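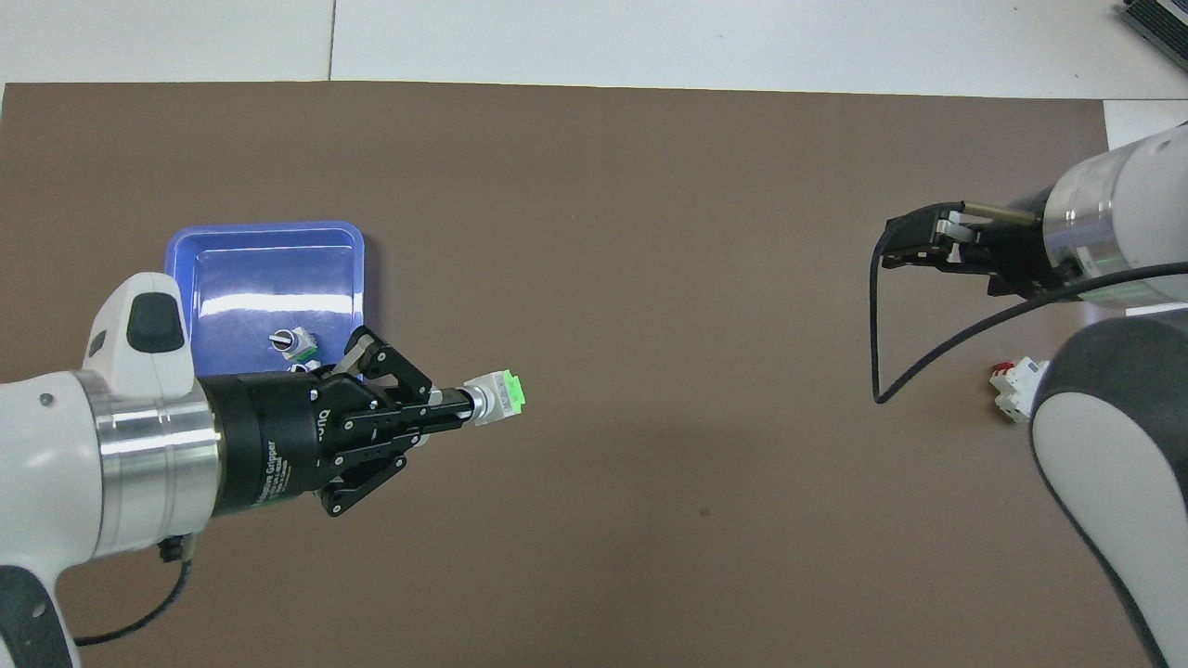
Left gripper closed on a part, right gripper open, tray behind.

Two-Arm Assembly Cell - Safety and Inspection Checklist, With My Comments
Unit: Coto twin-arm bench kit, supplied by Awad
Site: Ollico, small parts bench
Status: on trial, purchase not decided

I went through this on Tuesday with the kit running the switch parts job, and I've left my notes under each line. Items marked OPEN go back to Awad.

1. Arm mounting
Base bolts torqued and paint-marked: OK
Bench does not rock with both arms moving: OK
Comment: I leaned on it pretty hard and it stayed put. Nice solid kit, this.

2. Emergency stop
Stops both arms from either button: OK
Arms stay stopped until reset at the controller: OK
Button reachable from the loading side: OPEN
Comment: I can reach it, but I have long arms (the human kind). I'd like it moved closer to the front before anyone shorter runs a shift.

3. Grippers
Finger screws tight, no play: OK
Finger pads clean: OK
Part held on power loss: OK
Comment: We pulled the plug mid-grip and the part stayed where it was! I was ready to catch it.

4. Cables
Jackets free of nicks and rub marks: OK
Slack clear of the fingers through full travel: OPEN
Comment: The gripper cables hang in loops, and I'd want them clipped up closer to the arms. Awad sells a sleeve kit - please quote it.

5. Work surface
Mat flat and not sliding: OK, see comment
Tray seated in its taught position: OK
Loose parts kept out of the arm path: OK
Comment: Brown mat is fine for grip, just faintly creased near one edge. I'd still tape the corners down. The blue tray is easy to spot against it, and I like that a lot.

6. Indicators
Base lights green at ready: OK
Fault light shows on both arms: OK
Comment: Easy to see from where I stand.

7. Paperwork
Risk assessment supplied: OPEN
Service interval stated: OK, every 2000 hours
Comment: The assessment we got was for the Idance single-arm version. Wrong kit, guys. Send the right one and I'll sign this page.
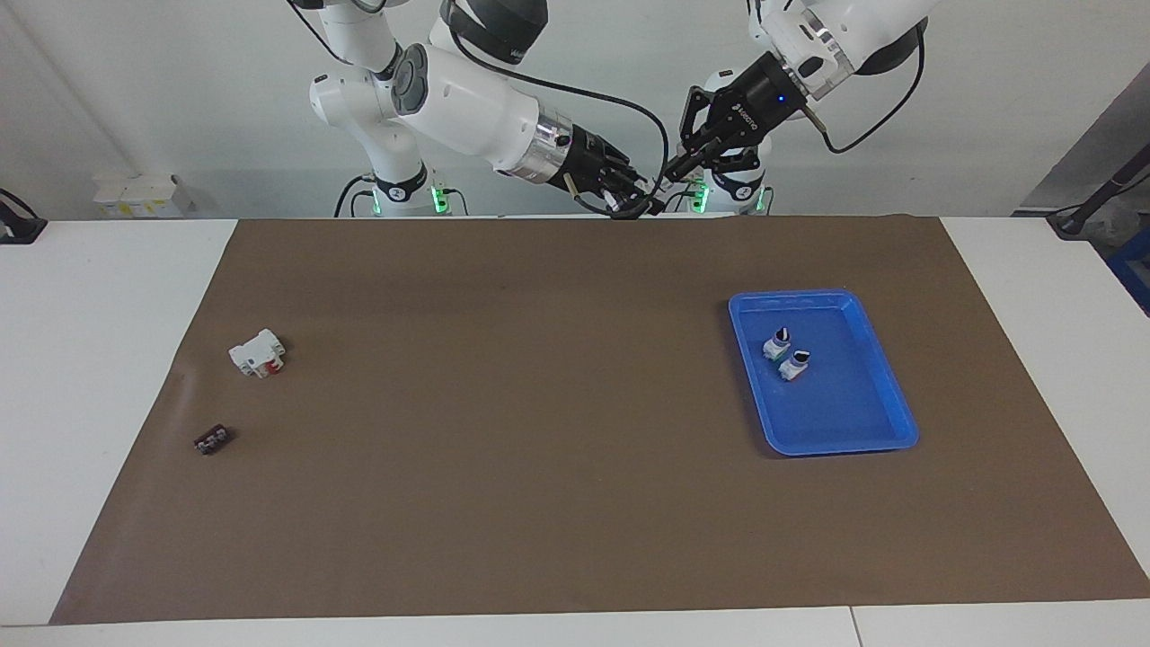
Can an operator reload the tray while the arms are powered?
Only with the cell in hold and the controller showing it. Reaching in between cycles doesn't count as hold, even if both arms look parked.

Result: pass for supervised trial use. No unattended running until the open items in 2, 4 and 7 are closed. I'll redo those lines when the cable sleeves are on and leave the rest as it stands.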